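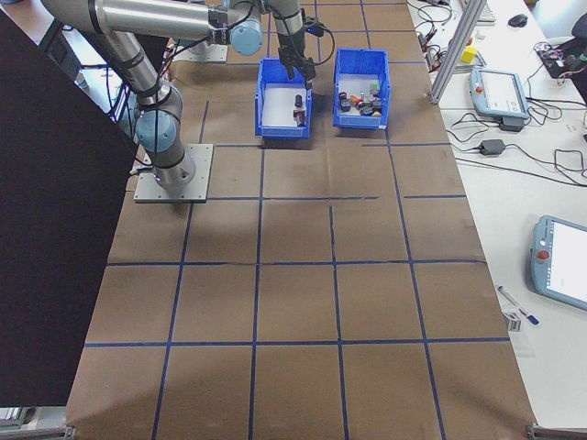
Robot arm and two blue bins on a taped work table.

About Dresier Books

Dresier Books is a small publisher of fiction for readers between nine and sixteen, and for the large number of adults who buy those books "for a nephew." We have met very few of the nephews. We're happy to keep sending them things.

We publish mysteries, ghost stories, a fair amount of fantasy and the occasional novel in which a kid has a bad summer and a slightly better fall. Most of our books are short enough to finish on a long train ride. One of them, The Salt Keeper's Map, has 53 chapters and a glossary, and we have promised the sales reps it won't happen again.

How we started

Teresa Brennan and Colm Ní Bhriain worked at the same bookstore in Sernusthorpe, on the floor where the teen section shared a wall with the restrooms. They spent years telling people where the restrooms were. In between, they kept getting asked for the second book in series that had been dropped after the first, usually on a cliffhanger, once in the middle of a shipwreck.

Teresa wrote to the author of the shipwreck. The author had a finished sequel in a drawer, and a third one half done, and was by then teaching swimming. We printed 300 copies of that sequel, which seemed a reckless number. It was gone by the end of March and we had to work out how to print more, a thing neither founder had looked into.

Picking up orphaned series is still a big part of what we do. Thirteen have come to us so far. If an author has left somebody hanging off a cliff, we would like to hear about it.
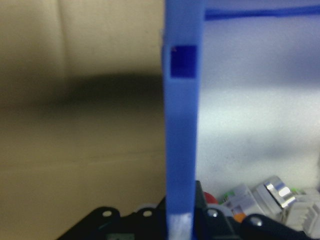
Idrisa Koech wrote to us after finishing the last Wernemach book: "I was eleven when the first one came out and I had more or less accepted that I'd never learn who was in the lighthouse. I'm a grown man with a mortgage. I read it in the car outside my own house. I have some complaints about who was in the lighthouse, but thank you."

We've had a lot of mail about the lighthouse. The author stands by it.

What we look for

A story that gets going by page three. Jokes that are funny to somebody of twelve, who is a much harder audience than somebody of forty. Villains with a reason to get up in the morning. We don't mind a dragon, though it should have something to do besides being large.

We're less keen on prophecies. Our editor, Eimear Ó Néill, will read a manuscript with a prophecy in it, but she writes the word "oh" in the margin next to it, and authors tell us they find this hard to recover from. Dead parents are fine in moderation. Books that stop every so often to make sure the reader has learned something go back with a polite note.

As for age ranges, we print them on the catalog and leave them off the covers. Plenty of readers will walk past a perfectly good book when it's shelved two feet lower than they think it should be, and we'd hate to help them do it.

The Gallagher list

A few years ago we added a second line, Gallagher, for short scary books. It's run by Chaminda Mridha, who reads every submission after dark and then sends emails at 2 a.m. with subject lines like "NO" and "the wallpaper!!" Gallagher titles all come in under 28 chapters and the lights are allowed to go out only once per book. After that, Chaminda says, somebody in the house should have bought a flashlight.
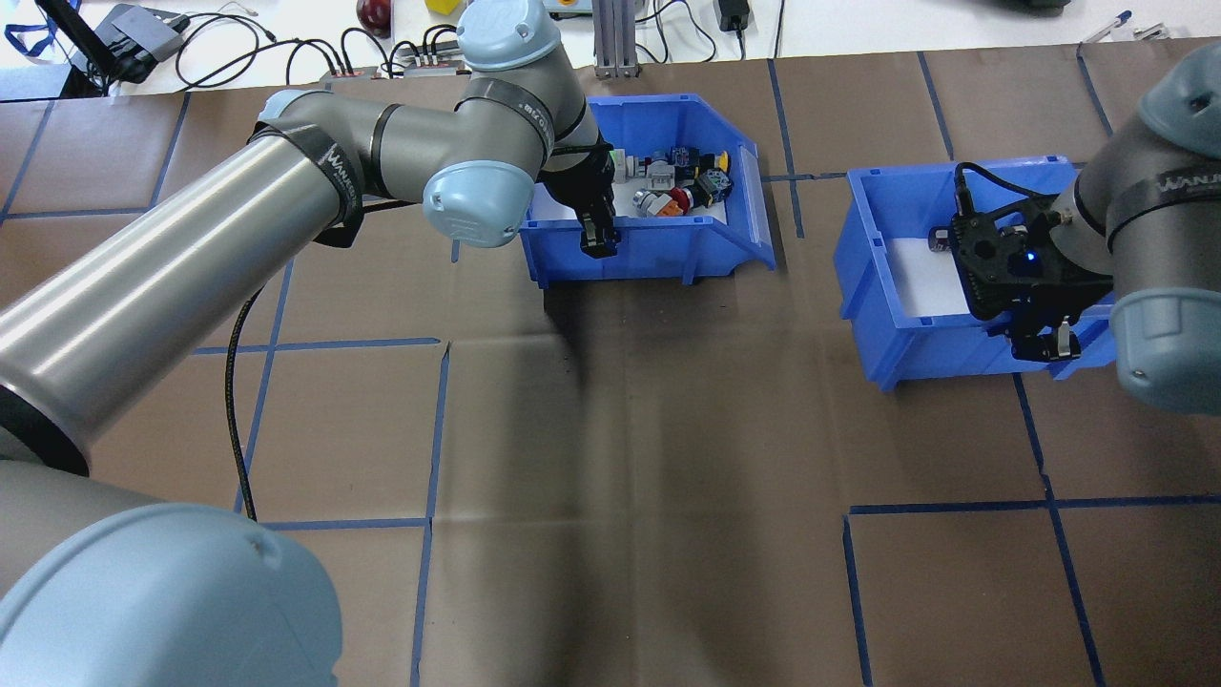 The two lists share a designer, a warehouse and a coffee machine, and otherwise keep out of each other's way. Now and then a manuscript gets moved from one to the other. The Understudy started life at Dresier as a cheerful story about a school play and went over to Gallagher once we got to chapter six.

Sending us your work

We read everything, slowly. Send the first three chapters and one page telling us what happens, including the ending. Please do include the ending. Saying we'll have to read on to find out is a fine way to treat a reader and a poor way to treat Eimear.

You don't need an agent. You also don't need a map, a family tree or a cast list with suggested actors, although we've kept some of those and they're up in the kitchen.

Schools and libraries can ask for reading copies by writing to the office. Tell us the age of the group and whether they scare easily, and we'll pack the box accordingly.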